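March 24, 2024
by Ottmar Wendt

Caking in stored powders, second attempt

The tub of flour I bought last July set into a single block by the new year. It held no weevils and had no smell. It had taken up water through a lid that I had assumed was tight, and I have spent part of the winter working out how much water that was.

The method is weighing. I put a fixed charge of 600 g into each container, close it, note the total on the kitchen scale and weigh again at the same hour once a week. The scale is a Rikex with a resolution of one gram, which is coarse for this purpose. Any change under two grams I treat as noise. The cupboard hygrometer has read 79 per cent at its worst, on the outside wall behind the boiler pipe, where the paint has also failed.

Flour leaves the mill with a fair amount of water in it already. In dry air it gives some up, in damp air it takes some on, and after a few weeks it settles at a value fixed mostly by the humidity of the air it can reach. Salt behaves differently. Below a certain humidity it does almost nothing, and above it the surface of each grain dissolves slightly. When the air dries out again the grains are joined at the points where they touch. One damp night followed by a dry day does more harm than a steady damp week. Sugar does the same, at a higher threshold.

The lid therefore matters more than the jar. Perforated metal lids suit anything used up within a month. For longer storage I want a screw thread and a liner, and I check the liner with a strip of paper: close the lid on it and pull. If the strip slides out, the seal is poor on that side.

Detlef Albers disagrees about the paper test and prefers to hold the closed jar under water. He is probably right, but I do not want to dry jars all evening.
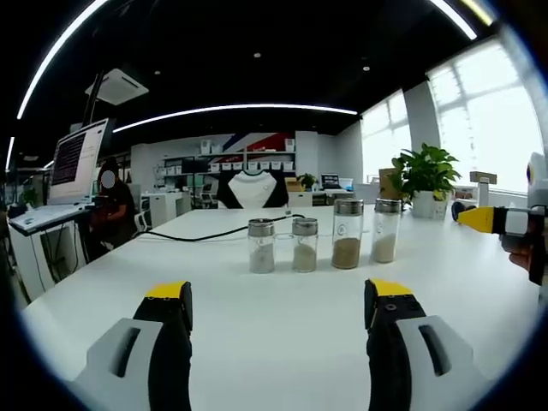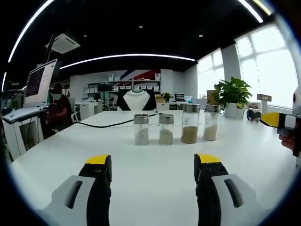 Shaker lids on all four jars.

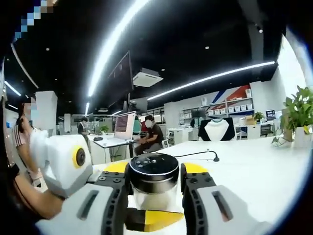
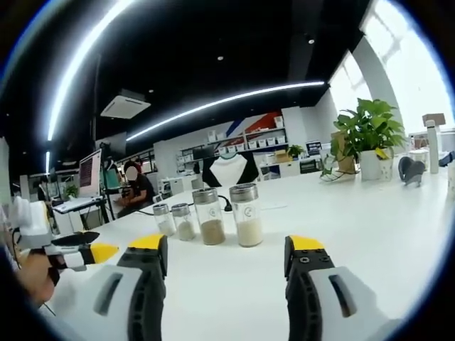

As for drying agents, I tried rice grains in the salt, as my mother did. The rice breaks up small lumps when the jar is shaken. I could measure no effect on weight. Silica gel works until it is saturated and then has to go into a low oven, and I forget to do this.

The largest container, a Vidier tin, came to 782 g with its charge at the first weighing. I will leave it on the outside wall until July and weigh it monthly.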